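Start with the shelf paper out and the cupboard empty. These directions are for a standard kitchen base cabinet with a face frame and two doors, the kind put into most houses here when Juhász was still building them. If yours has drawers on top, take the drawers out first and set them somewhere you won't trip on them.

## What the job is

You are adding one pull-out tray at the bottom of the cabinet and one half-depth fixed shelf above it. The tray brings the back of the cabinet to you. The fixed shelf holds short things such as cups, lids and small bowls, and leaves enough height below it for pots.

Plan on an afternoon. The cutting takes less than an hour if you have the store do the long cuts. Most of the time goes into getting the slides level.

## Tools and materials

- Tape measure and a pencil
- Small level
- Drill, with a bit for pilot holes
- Screwdriver that fits the slide screws
- Wood glue
- Four clamps, or two clamps and some patience
- Sandpaper, medium and fine
- One pair of side-mount drawer slides
- Board for the tray sides and the shelf
- Thin sheet for the tray bottom
- Scrap wood for spacers

I used Skamico slides because the hardware store had them in the length I needed. Any side-mount ball bearing slide goes in the same way, but read the sheet in the box for the clearance. Mine needed half an inch on each side. If yours says something else, go by the sheet.

## Measuring

Measure the opening between the face frame stiles, at the bottom, in the middle and at the top of where the tray will go. Write down the smallest number. Old cabinets are often out of square and the smallest number is the one that matters.

Now open both doors as far as they go and look at the hinges. If a hinge or the edge of a door sticks into the opening, measure from the part that sticks out. I missed this on my first cabinet and had to take the whole tray apart.

Measure the depth from the back of the face frame to the back wall of the cabinet. Subtract an inch. Buy the longest slide that fits in what is left.

Last, measure from the inside wall of the cabinet to the inside edge of the face frame, on both sides. This is the thickness of the spacer you need, so that the slides clear the frame. The two sides may differ. Label them L and R on your paper and on the wood.

If you work in metric, keep to metric the whole way through. My neighbor Enikő Boros did hers in millimeters, with an opening of 694 between the stiles, and her sums were a lot easier than mine. She allowed 13 for each slide and 2 more for luck, and the tray fit.

## Building the tray

1. Cut two sides to the length of the slides.
2. Cut the front and back. Their length is the opening, less the clearance for both slides, less the thickness of both sides.
3. Sand the inside faces now. It is hard to get into the corners later.
4. Drill pilot holes through the sides where they meet the front and back.
5. Glue and screw the four pieces together on a flat surface.
6. Measure corner to corner both ways. If the numbers match, the tray is square. If they don't, push on the longer corner until they do, and clamp it.
7. Leave it alone until the glue sets.
8. Cut the bottom to the outside size of the tray, then glue and screw it on from below.

Keep the front low. A tall front looks nice but you have to lift every pan over it. Mine is three inches and I would make it shorter next time.

## Fitting the spacers

Cut each spacer as long as the cabinet is deep and a little taller than the slide. Glue up two layers if one board isn't thick enough. Hold it against the wall with its front end behind the face frame, check that its inside face is flush with the edge of the frame, and clamp it.

Set the level on top. The spacer has to be level front to back, whatever the cabinet floor is doing. Slip a piece of folded card under the low end if you need to. Screw it into the cabinet wall in three places, with screws that will not come out the other side. If the next cabinet or the dishwasher is right there, check the screw length twice.

Do the other side the same way. Then lay a straight board across both spacers and put the level on that. Fix it now if it's off. A tray on uneven slides will bind about halfway out, and no amount of oil will help.

## Mounting the slides

Pull each slide apart. There is usually a small plastic lever that lets the inner piece go. The outer part goes on the spacer and the inner part goes on the tray.

1. Draw a level line on each spacer for the center of the slide.
2. Set the front end of the slide just behind the face frame. If your doors are inset, go back by the thickness of the door.
3. Put one screw in the front, in a slot that runs up and down.
4. Put one screw in the back, the same way.
5. Draw a line down the length of each tray side and screw on the inner part, again with only two screws.
6. Push the inner slides into the outer ones and move the tray in slowly. The first push is stiff, so keep going until it stops.
7. Pull it out and push it in a few times. Adjust up or down in the slots.
8. When it runs well, add the rest of the screws in the round holes.

Close the doors at this point. If they touch the tray, move both slides back by the same amount.

## The fixed shelf

Put the tallest pot you own in the tray and close the tray. Mark the cabinet wall two inches above it. This is the lowest the shelf can go.

Cut two cleats from scrap, each as long as half the depth of the cabinet. Screw them to the side walls at the mark, starting from the back. Check level across, not only front to back. Set the shelf on the cleats and put one short screw down through each side so it doesn't tip when something heavy sits on the front edge.

A half-depth shelf seems like wasted space, but with a full one you can't see into the back of the tray without kneeling. Leave it short.

## Finish

Two coats of water-based finish on the tray and the shelf, sanded lightly in between with the fine paper. Take the inner slides off first and keep the finish out of the bearings. I used Bunitano clear satin, which was left over from a bookcase. It dried overnight in August with the window open. In winter give it longer.

You can leave the inside unfinished. It will stain where oil bottles stand.

## Putting things back

Sort before you load. Set everything from the old cupboard on a table and group it by how often you use it. Pots and pans you cook with every week go toward the front of the tray. The big roaster goes behind them. Small plastic cups, egg cups and that sort of thing do better on the half shelf, in a low box, or they roll to the back and stay there.

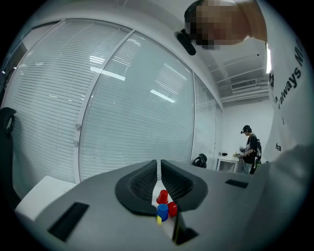 Lids are the hardest. I tried a wire rack and it took up a third of the tray. What works for me is a thin divider down one side, four inches in from the wall of the tray, with the lids standing on edge in the slot. Cut the divider an inch taller than the tray side and hold it with two small blocks glued to the bottom.

Line the tray with something that grips. The Prultus mat sold by the roll is fine and can be cut with kitchen scissors. Cut it a little small so that it doesn't curl up at the edges.

## If something goes wrong

**The tray drifts open.** The slides run downhill to the front. Loosen the back screws and lower the back end slightly. A small difference is enough.

**It sticks at the same place each time.** The tray is too wide or out of square. Check the gap on both sides at that point. If it is a hair too wide, you can plane the sides. If it is too narrow, put a strip of card behind one of the inner slides.

**It rattles.** Usually a screw head is standing proud and hitting the bearings. Run a finger along the inside of the slide and drive in whatever you feel.

**One door won't close.** Look at the hinge screws before you blame the tray. They work loose over the years.

## Cost

The whole thing came to $193, and that includes a second pair of slides for the cabinet next to it, which I have not done yet. Board was the biggest part. If you have scrap for the spacers and cleats you can save almost 15 dollars.

For a cabinet with a center post between the doors, build two narrow trays, one for each side. The measurements are taken the same way, but you will need a spacer at the post as well, fixed to the back wall with a small bracket.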